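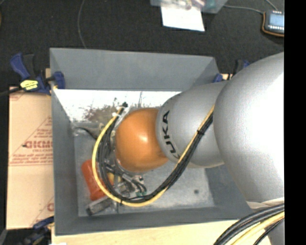 Courses > Robot Manipulation > Handouts > Week 6: Learning to pick from a bin

Week 6 handout: Learning where to grasp from the robot's own attempts

Prepared by Inese Bite. Please read it before the Sunday evening deadline for questions. The lab part is with Triin Hunt.

1. What we want to learn

Last week we planned a grasp from a known model of the object. We knew the shape, we chose two contact points, and we checked that the friction was enough. This week we drop the known model. The robot gets a picture of a bin with mixed objects in it and must choose a place to close the gripper. It does not know what the objects are called and it does not know their weight.

The method in this handout is named Kivi. It was developed in the Nustbridge lab, and the program you will use for the exercises, Kido, is a smaller version of it with the same structure. The idea is old and simple. Let the robot try many grasps, write down which of them worked, and train a network to predict the result of a grasp before it is made.

2. One attempt

An attempt has four stages.

The camera, which stands fixed near the bin, takes a picture while the arm is away.

The program proposes candidate grasps. A candidate is a point in the picture, an angle of the wrist and a depth.

The arm goes over the bin, the wrist turns to the angle, and the gripper moves down and closes.

The arm lifts, and the label is written: 1 if something is held, 0 if not.

The label comes from the finger opening measured after the lift. If the fingers closed completely, nothing is between them. This rule makes mistakes with very thin objects, and we will come back to it in section 5.

3. The data

The training set has 2,504 attempts. In 1,103 of them the label is 1, so the success rate during collection is 44 per cent. Students often ask if this is a bad number. For collection it is a good number. If almost every attempt fails, the network sees too few positive cases, and if almost every attempt succeeds, it does not learn what a bad grasp looks like.

After each 15 attempts the objects were mixed again by hand. Without mixing, the easy objects are moved to the open places and the difficult ones stay against the walls, and then neighbouring attempts in the data are very similar. Remember this when you divide the data into training and test parts. All attempts from the same mixing must stay in the same part. In last year's reports this was the most common error, and it gave test results which were too high.

4. The network and the choice of grasp

The input is a small piece of the picture around the candidate point, rotated so that the fingers always close along the horizontal direction. In this way the network does not have to learn the angle separately. The depth is given as one extra number. The output is a value p between 0 and 1, and the training uses the usual cross-entropy loss.

When the network is trained, we compute p for all candidates and choose among the best ones. During collection Kivi chooses by chance, with a higher probability for a higher p. During testing it takes the maximum. Please do not mix these two modes when you compare results.

5. Problems which come from the real cell

Hidden objects. When the wrist is over the middle of the bin, the joint, the gripper and the cables cover a good part of what is under them. A red-orange object may lie partly below the yellow cable, for instance. A picture taken at that moment is of little use for choosing the next grasp, and for this reason stage one waits for the arm.

Cables. The cables at the wrist are in a wide loop, tied in two places along the bundle. The loop needs room on the side. Near a wall, some wrist angles are not allowed, and the candidates with these angles are removed before the network sees them. It follows that the data says nothing at all about them.

Bin position. The bin is held by bar clamps at its corners. The transformation between camera and robot is calibrated once, and it is only valid for as long as the bin and the camera stay in place. If the bin moves 2 cm, the labels are still correct but the depth values near the walls are not.

Light. Strong light gives white areas on the back part of the bin floor and on the shiny surfaces of the arm. In white areas there is no texture, and p is not reliable there. Kido has a mask for this, and it is switched off by default.

Wrong labels. A thin object can be held while the fingers look closed. In the exercise you will estimate how many such cases are needed to change the order of two methods.

6. Exercises

a) Load the set named Kasa and compute the success rate as a function of the distance to the nearest wall. Explain the shape of the curve.

b) Divide the data in two ways, by single attempt and by mixing. Train Kido on both and report the difference on the test part.

c) Change a small share of the labels from 1 to 0 and train again. At which share does the chosen grasp change for most pictures?

d) Suggest a better rule for the label. You may use the camera again after the lift, but you must state how much time it adds to each attempt.

Hand in one file per pair. Plots without units on the axes will be returned.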